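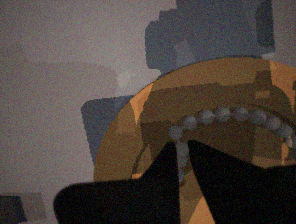 Honex Opens Its Simulated Practice Rooms to Partner Labs

TORKTHORPE – Honex, the small robotics software company based in the old Guerra building, is delighted to announce that its collection of simulated handling examples is now open to partner labs and teaching groups. The collection, known as Pokel, has been growing quietly since October, and we are very happy to be sharing it at last with the people who have been asking after it so patiently.

Pokel is made up of short episodes in which an operator guides a two-fingered gripper through an everyday household task inside a computer-rendered room. A learning system then studies those episodes and tries to work out for itself how the job is done. The current release covers 18 tasks, and most of them involve the sort of thing any of us might do while tidying up before company comes – picking up a string of gray beads, say, or setting a cup back where it belongs.

Beads have become something of a favorite with our team. A block keeps its shape when you take hold of it, but a strand bends, swings and slides over whatever it is lying on, and the gripper has to come in close with its fingers open before it can do anything useful. Operators have a habit of approaching the same strand in quite different ways, and we have kept that variety in the collection, hesitations and second tries included, as we believe a system learns a good deal from watching people make up their minds.

Each episode comes with the view from just behind the gripper fingers, the movements the operator made, and a plain-language note of the task. The pictures are grainy and low in resolution by design. Early users told us they wanted files that would run on modest classroom computers, and we have taken that to heart.

Partner labs may send operators to our Torkthorpe office for sessions of up to 36 episodes, with a good long break in the middle and lunch provided. Operators need no background in robotics, and an introductory session of 2 hours covers the controls. Groups who would prefer to record at their own site can ask us for the Pokel recording kit, which includes the rooms, the task notes and a guide to checking episodes before they are sent in.

Applications from labs and schools are welcome now through the Honex front desk, which is open from 9 a.m. and always glad to talk things over.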